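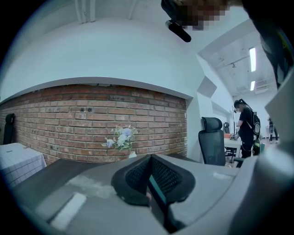 The brick wall room at Lalden, with the blue and white artificial flowers in their white vase.

14/06/2023

Lalden opens its brick wall room for bookings

I've been itching to share this one! After 4 months of paint, dust and far too many trips to the hardware store, our new meeting room at Lalden is open, and I couldn't be happier with how it came out.

We kept the red brick (there was talk of plastering over it, and I put my foot down) and painted the other walls white so the place feels bright. A grey angular panel went up on the white wall next to the brick, and I like it more than I thought I would. There's a black mesh office chair with a tall headrest for anyone with a long day ahead, plus a table with a white cloth in a thin grey grid print. Jahangir Talukder wanted plain white. I won that one too.

And the flowers! They're artificial, pale blue and white with green leaves, and they never need watering, so I can't kill them.

"I came in to look at the bricks and stayed all afternoon," said Rajitha Fakir of Mridha, our first booking. "It's a room I can think in."

We put more than 300 hours of our own work into the place, evenings mostly, and the whole job came to $2,993. Bookings are open now for the rest of June, by the half day or the full day, and a half day costs $46. Tea and coffee are included.

To book or come by for a look, ask for Jahangir at the Lalden front desk. Press are welcome too, just let us know you're coming.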